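Search the guide Go

3. Setting up movie night in Tiduneo

I'm assuming you've got your account going. Now the fun part!

1. Open Library and pick Add Film.

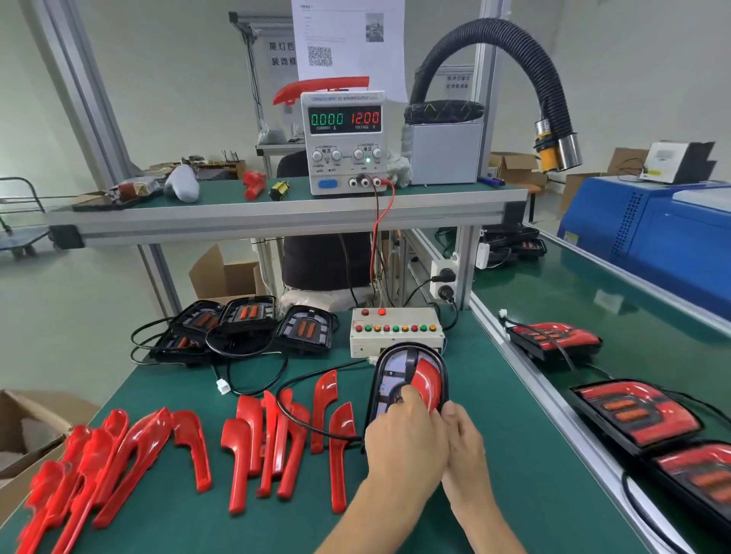
2. Type the title - remakes share names, so check the year before you save. I once logged the wrong one for Rami and heard plenty!

3. Set your spoiler shield. I keep mine at level 3.

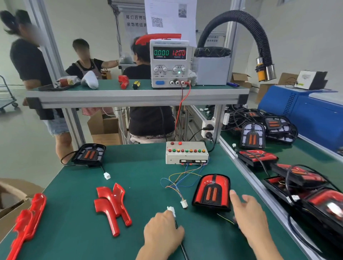

4. Invite your friends and hit Start.

Note: big libraries load slowly. Mine has 939 films, so I go make popcorn. 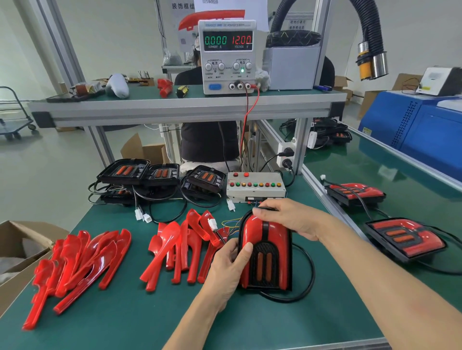
Fig. 3 - Lamp and test box on the bench

Caution: Reset wipes your ratings for good.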